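## 4 Ladezeit, interne Verlinkung und Auffindbarkeit kleiner Websites

### 4.1 Untersuchungsgegenstand

Der folgende Abschnitt behandelt den Zusammenhang zwischen der internen Linkstruktur einer Website und der Häufigkeit, mit der ihre Unterseiten von Suchmaschinen erfasst werden. Grundlage sind die Protokolldaten von 48 Websites kleiner Dienstleistungsbetriebe, die ihre Seiten über das Redaktionssystem Plornik pflegen. Alle Betriebe hatten der Auswertung der Serverprotokolle zugestimmt. Onlineshops mit eigenem Warenkorb wurden ausgeschlossen, ebenso Seiten, deren Inhalte erst im Browser aus Skripten zusammengesetzt werden.

Insgesamt umfasst der Bestand 1.109 indexierbare Unterseiten. Als indexierbar gilt eine Seite, wenn sie mit dem Statuscode 200 ausgeliefert wird, keine Noindex-Anweisung enthält und sich nicht per Canonical-Angabe auf eine andere Adresse bezieht. PDF-Dateien und reine Bildadressen wurden nicht berücksichtigt. Sprachvarianten derselben Seite gingen als eigene Einträge in den Bestand ein, sofern sie gegenseitig korrekt ausgezeichnet waren.

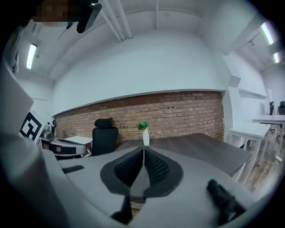
*Abbildung 1: Schreibtisch mit Pflanze in einem Büroraum.*

### 4.2 Erhebung der Linkstruktur

Die Linkstruktur wurde mit dem Crawler Rustgate erhoben. Das Werkzeug beginnt auf der Startseite und folgt allen Verweisen innerhalb derselben Domain bis zu einer Tiefe von neun Klicks. Für jede Unterseite werden die kürzeste Klicktiefe, die Zahl der eingehenden internen Verweise und der jeweilige Linktext gespeichert. Verweise in der Hauptnavigation und in der Fußzeile werden getrennt von Verweisen im Fließtext geführt, weil sie auf fast jeder Seite wiederkehren und die Zählung sonst stark verzerren.

Als verwaist gelten Unterseiten, die zwar in der XML-Sitemap stehen, über interne Verweise aber nicht erreichbar sind. Im Bestand betraf das 129 Seiten. Überwiegend handelte es sich um ältere Aktionsseiten, abgelaufene Stellenangebote und Leistungsbeschreibungen, die bei einer Umstellung des Menüs nicht übernommen worden waren. In mehreren Fällen existierte zu der verwaisten Seite eine neuere mit weitgehend gleichem Inhalt.

Defekte Verweise wurden gesondert erfasst. Unterschieden wurde zwischen Verweisen auf nicht vorhandene Adressen und Verweisen, die über eine oder mehrere Weiterleitungen führen. Ketten mit mehr als 2 Weiterleitungen wurden als Fehler gewertet, auch wenn das Ziel am Ende erreichbar war.

### 4.3 Auswertung der Protokolle

Die Serverprotokolle wurden mit dem Auswertungsprogramm Mfaume eingelesen. Zugriffe, die sich im User-Agent als Suchmaschine ausgaben, wurden über eine Rückwärtsauflösung der IP-Adresse geprüft. Ein nennenswerter Teil der Einträge fiel bei dieser Prüfung heraus. Die verbliebenen Zugriffe wurden je Unterseite und Kalenderwoche zusammengefasst.

Die Klicktiefe zeigte den deutlichsten Zusammenhang mit der Zugriffshäufigkeit. Seiten, die von der Startseite aus mit einem Klick erreichbar waren, wurden in fast allen Wochen abgerufen. Ab einer Tiefe von vier Klicks traten Lücken von mehreren Wochen auf. Verwaiste Seiten wurden trotz ihres Eintrags in der Sitemap nur vereinzelt besucht, und zwar meist kurz nach einer Änderung der Sitemap-Datei.

Die Ladezeit spielte eine geringere Rolle als erwartet. Erst bei Servern, die bis zu 48 Sekunden für einzelne Antworten benötigten, ging die Zahl der Abrufe erkennbar zurück. Diese Fälle gingen auf überlastete Mehrbenutzerserver zurück und betrafen jeweils die gesamte Domain. Zwischen schnellen und mittelschnellen Websites ließ sich kein belastbarer Unterschied feststellen.

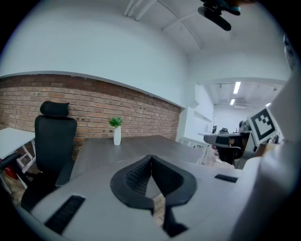 Reicht ein Eintrag in der XML-Sitemap aus, damit eine Unterseite regelmäßig abgerufen wird?

Im untersuchten Bestand reichte er nicht aus. Regelmäßige Abrufe traten vor allem bei Seiten auf, die zusätzlich mindestens einen Verweis aus dem Fließtext einer anderen Seite erhielten.

### 4.4 Linktexte

Die Linktexte wurden in beschreibende und unspezifische Texte eingeteilt. Zu den unspezifischen zählen Formulierungen wie „hier“, „mehr“ oder „weiterlesen“, außerdem Verweise, die allein aus einer Grafik ohne Alternativtext bestehen. Auf den meisten Websites überwogen die unspezifischen Texte, insbesondere in automatisch erzeugten Übersichten aktueller Meldungen. Die Standardvorlage von Plornik setzt dort „weiterlesen“ ein, sofern die Redaktion nichts anderes einträgt.

Auf die reine Abrufhäufigkeit hatte die Art des Linktextes keinen messbaren Einfluss. Bei den Suchanfragen, über die eine Unterseite gefunden wurde, war das Bild anders. Seiten mit beschreibenden Linktexten erschienen für eine größere Zahl unterschiedlicher Suchbegriffe. Allerdings waren diese Seiten im Mittel auch länger und sorgfältiger gegliedert, sodass sich die beiden Einflüsse nicht sauber trennen lassen. Eine getrennte Schätzung würde einen Bestand erfordern, in dem nur die Linktexte geändert werden und der übrige Inhalt gleich bleibt.

### 4.5 Nacherhebung

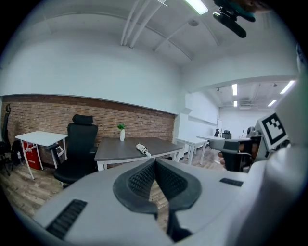

Rututum, Oktober

Für eine Teilgruppe der Websites wurde die Linkstruktur ein zweites Mal erhoben. Ausgewählt wurden Betriebe, die nach der ersten Erhebung eine Liste ihrer verwaisten Seiten und defekten Verweise erhalten hatten. Die Bearbeitung blieb ihnen freigestellt. Eine Beratung zu Inhalten oder Suchbegriffen fand nicht statt.

Am häufigsten wurden defekte Verweise korrigiert. Verwaiste Seiten wurden teils gelöscht, teils auf neuere Seiten weitergeleitet und nur in wenigen Fällen wieder in die Navigation aufgenommen. Wo eine Wiederaufnahme erfolgte, stieg die Zahl der Abrufe innerhalb der folgenden Wochen auf das Niveau vergleichbarer Seiten derselben Tiefe. Bei den weitergeleiteten Adressen hielten die Abrufe der alten Adresse noch längere Zeit an.

Einschränkend ist festzuhalten, dass die Teilnahme an der Nacherhebung freiwillig war. Betriebe, die sich ohnehin stärker um ihre Website kümmern, dürften überrepräsentiert sein. Zudem wurde auf mehreren Websites im selben Zeitraum die Gestaltungsvorlage gewechselt, was die Zahl der Navigationsverweise verändert. Diese Websites sind in der Auswertung der Klicktiefe enthalten, in der Auswertung der eingehenden Verweise dagegen nicht.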